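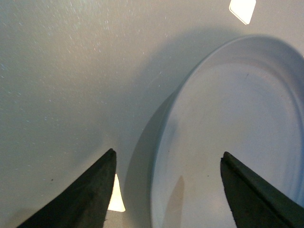
## Timside canteen: progress to 17 June 2026

The arm now handles white crockery on the return table at Timside for part of each shift. Staff still scrape, rinse and load the washer. Oliwia Brzozowska's team lifted 593 pieces by arm in the trial period, with one person standing by throughout.

Two of the 4 staff on the return table have moved to serving and prep for part of the day. Hours and pay are unchanged. Wiesława Sobczak asked for the stop button to be moved nearer the sink, and this was done.

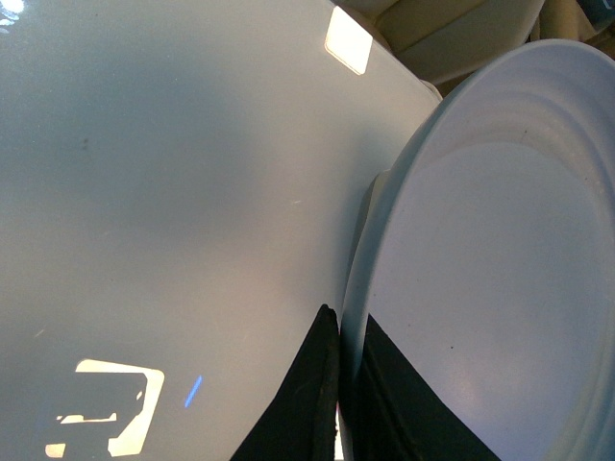

Training has taken longer than planned. Each operator needs three sessions before working alone with the arm, and Pirmin Eder can only run them between services. Most of the questions are about gripping. A dish with a ridged inner rim, standing close beside a shiny curved surface, leaves little room for the fingers — operators want to know when to step in and when to wait. We will add this to the written guide.

### Next steps

- Finish training for the late shift in July.
- Agree with Wojciech Kaczorowski who covers the table when the arm is stopped.
- Repeat the staff survey.

Iwona Walczak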